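I spent most of July on one part of our perception software, the part that decides which pixels in a wrist view are worth trusting. I want to write down what I learned while I still remember it. The thread is long, sorry for that.

The package is called Flovby. It takes color frames from the wrist, finds the small objects we want to pick, and sends a list of candidates to the planner. The planner is a separate process and knows nothing about images. If Flovby says there is an object, the planner believes it.

My task sounded small: reduce the number of false candidates. I replayed 1,309 recorded frames through the old version and checked every result by hand. In 485 of them there was at least one candidate that should not exist. I had expected much less.

First I sorted the bad frames by cause. I recommend doing this before touching any threshold. I have lost many days of my life by changing a threshold first.

The largest group was the gripper detecting itself. We had a fixed mask for the fingers, drawn once for one opening width. When the fingers move, the mask does not move, so a strip of finger edge comes out from under it. Our finger edges have steps and notches, and a small notch with light behind it looks very much like a small object with a hole.

The correction is simple to describe. We already have the finger position from the driver, so now we render the mask from the gripper model at that position, in every frame, and grow it by 2 pixels. I tried a larger margin too, but then we lost real objects close to the fingertips, and those are the ones we need most.

It took me longer to see that the finger position and the image did not have the same time stamp. The image was stamped when it arrived on Plornport, our message bus, and the position was stamped at the driver. During fast closing the mask was always a little late. We now stamp both at the source and interpolate the position. If your mask is good when the arm stands still and bad when it moves, please check this before you blame the model.

The second group was glass. Our room has a lot of it. A detector working on one color frame has no good idea of what is in front of a pane, what is behind it and what is reflected in it. Ceiling lights were a frequent guest in my list. Chairs too, which the planner once put into its queue with a very optimistic grasp.

I tried to solve this inside the network, with more training crops of reflections. It helped in the places where I took the crops. In a new position of the arm it helped almost nothing. I think I was teaching it our room, pane by pane.

What worked was boring geometry. We know the camera pose from the joint angles, and we know where the work surface is. So each candidate is projected onto the surface plane, and if the contact point falls outside the allowed polygon, it is rejected before the planner sees it. A reflection of a lamp high in a window has no contact point on the table, so it disappears without any learning.

There is a weak point. When the camera looks nearly parallel to the table, one pixel of error moves the contact point very far. I added a check on the viewing angle. If the angle is too flat, the candidate is kept but marked as uncertain, and the planner must ask for another view before it may plan a grasp.

A colleague asked why I don't just throw away the flat views. I did this in the first version. Then the arm would approach low, see nothing, and stop with the object directly in front of it. Uncertain is a useful answer, and the planner needs to be able to receive it.

For the tooling people: all of this was reviewed in Kurian, our replay viewer. The best change I made there was to draw rejected candidates in gray with the name of the rule that rejected them. Before, they were only missing, and I had to guess. It also keeps the last 1,000 rejections in memory, so you can step back from a strange moment without starting the replay again.

What I still do not have is a good way to test the polygon after somebody moves a table. At present the regression run compares against old poses and passes very happily. Maybe a marker on each corner, maybe a short calibration motion in the morning. If you have done this in a room that changes often, I would like to read how.

My favorite regression case for the new filter is one where each rule has something to do. The mask must cover both fingers including the notches, and the polygon test must remove everything it finds through the glass: the other arm, the office chair, the small orange and cyan lights, the rows of ceiling lamps. The pale pink block just left of the left finger must stay in the list, opening and all. It is close enough to the finger that a careless mask margin would be a risk for it, so I look at this case first after every change to the margin.
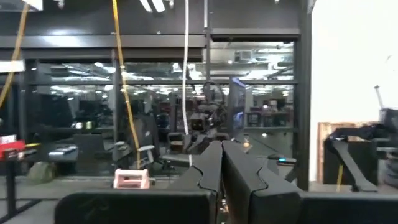
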